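The Little Movie House That Won't Quit

I drove out to Tonderton in February to watch a movie I'd already seen twice at home. I know, I know. But the Kiều has 234 seats, one screen and the best popcorn I've eaten in years, and I wanted to find out how a place like that pays its bills while everybody I know is on the couch with three streaming plans.

Bijan Amini bought the theater when it was dark and smelled like a wet dog (his words!). He told me the first winter was brutal. Some nights he ran the show for four people and a sleeping toddler. So he started selling memberships, and there are now 716 of them, in a town where the big event used to be the Narnden road getting repaved.

Ticket money barely covers the film rental, he says. Members, snacks and private parties do the rest. A good month brings in up to 2,000 visitors, and the Verklow chain, with its recliners and its 14-dollar nachos, is only half an hour away.

Sang Hầu runs the projection booth and most of everything else. She walked me through the sound upgrade, then the wiring, with the kind of joy I save for dessert. I nodded a lot.

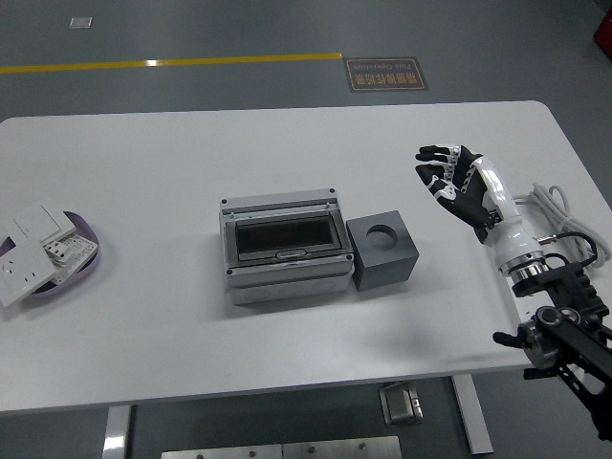
A distribution box with a smoky window cover.

We ended up in row F, arguing about musicals until the lights went down. Sang wants a whole month of them. Bijan wants westerns. I voted for musicals and got a free refill, and I've already booked my seat for the first one.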